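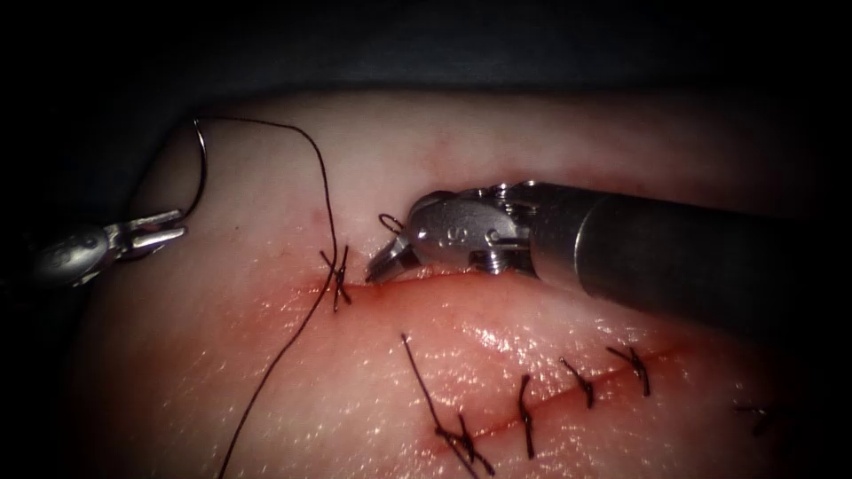 Despina Nedeljković wrote in after the June issue to ask why we spend so much time on the thread when the needle is the thing that does the sewing. Fair question! She'd read my piece on grasp planning and pointed out that I had mentioned the thread in one sentence, in passing, and then two paragraphs later admitted it was eating most of our week. Guilty. So this month it's all thread, and I'm sorry in advance to everybody who was waiting for the tool-calibration story (it's coming, it's half written, it has a table in it).

The short answer, Despina, is that a needle is stiff and a thread isn't. Once you know where a curved needle is and which way it's turned, you know where all of it is, even the bit you can't see. The software fits an arc, the arc has a known size, and you can be missing a good chunk of it behind a jaw and still get a pose you'd be happy to plan with. A thread gives you nothing like that. Knowing where one inch of it is tells you close to zero about the next inch, apart from the fact that it has to be connected.

And it's black, and so are the knots that are already tied, and so is the shaft of the arm, and so is everything outside the lit patch. Our first version of Pidine (that's the thread tracker, for people who joined recently) was basically a dark-line finder. It found dark lines. It was very happy to find the gap between a pair of gripper jaws, or the edge of a wrist joint, and hand it over to the planner as a lovely piece of suture. I still have a log where it drew the thread straight up the instrument and off into the dark, with high confidence the whole way.

So what do we do now? Three stages, roughly, and I'll try to keep the jargon down.

First, a network marks every pixel it thinks is thread. We trained the current one on 4,000 hand-labeled pictures, and labeling them was as much fun as you'd imagine. The important change from the last version is that it now has separate labels for working thread and for thread that belongs to a finished knot. That's a slightly silly distinction if you look at one pixel, they're the same stuff. But the knots have a look to them, with the crossed strands and short tails going off in different directions, and the network picks up on it better than I thought it would.

Second, we join the marked bits up into a line. This is the part I rewrote twice. You get a pile of little segments with gaps between them and you have to decide which end goes with which. The old code was greedy: start at the needle, hop to the nearest segment, keep hopping. Works great until the thread passes right over a tied knot, the way it does in the picture, with the long loop coming down, running across the knot at the end of the upper wound line and then heading off toward the bottom. At a spot like that there are four or five dark strands all leaving from the same little blob, and the nearest one is quite often a cut tail. The greedy code would hop onto the tail, reach the end of it, and declare the thread very short.

The new code keeps several guesses alive at once and scores them on how sharply they bend. Thread under light tension doesn't like a hairpin. If one guess runs smoothly through the knot and out the other side, and another has to fold back on itself to follow a tail, the smooth one wins. We also let it lose gracefully, so if two guesses score nearly the same it keeps both and says so, and the planner has to cope.

Third is depth. We had been matching thread between the left and right camera pixel by pixel, and that falls over wherever the thread runs sideways, parallel to the line between the two cameras, as every point on it looks like every other point. Now we fit one smooth curve in 3D and ask whether it lands on the marked pixels in both views. Slower, but much calmer. The jitter that used to make the arms twitch has mostly gone away.

OK, now the planner, Fimov. I know some of you only read this for Fimov.

Up to now Fimov has treated thread as something you pull. It knew how much was left, it knew which way to pull, and that was the extent of its interest. With a real curve coming out of Pidine it can start to ask better questions. Where's the open side of the loop? If I swing the wrist down here, do I go over the thread or under it? Is the strand I'm planning to grab attached to the needle, or is it somebody's tail?

That last one bit us hard in the spring. A tail next to a closed gripper is a very tempting target, it's close and it's reachable, and the cost of getting there is tiny. Fimov would cheerfully plan a grab on a stitch that was already done. Mared Hughes suggested the fix and it's embarrassingly simple: any thread with the finished-knot label gets a little tube around it in the map, and the jaws aren't allowed to close inside a tube. They can rest near it and they can pass over it. They just can't close. I had been trying to solve the same thing with weights for a month, tuning one number up and another one down, and Mared's version went in over an afternoon.

There's a downside, as you'd guess. Crowd enough knots together and the tubes merge, and then there's no room to work between two stitches. We shrink them when the tracker is confident and grow them when it isn't. I don't love that, it means a bad picture makes the robot timid in exactly the place where you need it to be precise, but timid is the side I'd like to be wrong on.

The other thing that has changed in Fimov is that it can now ask for a better look. When Pidine reports two guesses, the planner can choose a small move of the arm that isn't holding the needle, purely to uncover the spot where the guesses disagree. The wrist on these instruments is a big chunky thing compared with the thread, and if it's parked over the seam it hides an awful lot. Sliding it over a bit is cheap. The search tries 200 small moves in simulation and takes the one that it expects to clear things up the most. My favorite part is watching the score of the wrong guess drop off a cliff on the plot.

Shiny spots are still a pain. The wet surface throws back white glare wherever the light hits it straight on, and thread crossing a bright patch just vanishes for a stretch. Two things helped. We stopped treating glare as "no thread here" and started treating it as "don't know," so the curve is allowed to run straight across a white patch without being punished for it. And we dropped the exposure a little, which made the dark corners even darker. Nothing we care about lives in the corners most of the time. (Most of the time. The thread does wander off the bottom of the view when there's a lot of it left, and Pidine now marks that end as open so that Fimov won't assume it stops there. Small change, big improvement in my mood.)

Tooling corner! Vörös, our replay viewer, finally lets you scrub through a run with the thread guesses drawn on top, one color per guess, and click on a junction to see why it picked what it picked. I'd been doing this with print statements and a notebook. Load a run, press G for guesses, press T for tubes. If it's sluggish, turn off the mesh, it's the mesh. There's a known bug where the tubes show up mirrored if you open a run recorded before June; they're fine in the planner, it's only the drawing.

We also moved all of the regression tests over to replay. Every night the whole pile of stored junctions gets run through the joining code, almost 1,000 of them by now, and I get a mail in the morning with the ones that flipped. It's a great way to find out that your clever speedup wasn't so clever. Last week I cached something I shouldn't have, and the mail was very long.

Things I'd like help with, if anyone at Bendetti or elsewhere has spare time and opinions:

Labels for frayed ends. When a cut end splits into fibers the network gets wobbly about where the thread stops, and I don't think our labelers agreed with each other either. I'd like a rule that fits in one line.

A better bending model. What we've got treats the thread as evenly springy all along, and it isn't, it remembers being wound up in the packet. I've read a few papers and come away more confused.

Timing. The curve fit is the slowest step and it's holding the planner back to 2 updates a second while the arms are moving. That's OK for slow work and no good at all for pulling thread through quickly. If you know your way around sparse solvers, please write to me. I'm nice and I reply.

Despina, I hope that covers it, and yes, I'll do needles again soon. You also asked whether the thread tracker would work with a blue suture. I tried it on the few blue pictures we have and it did better than on black, which makes sense given how much other black there is to get mixed up with, but it's too small a set to brag about. Send me some more and I'll run them.

Next issue is the calibration one, with the table.

Posted 23 Aug 2026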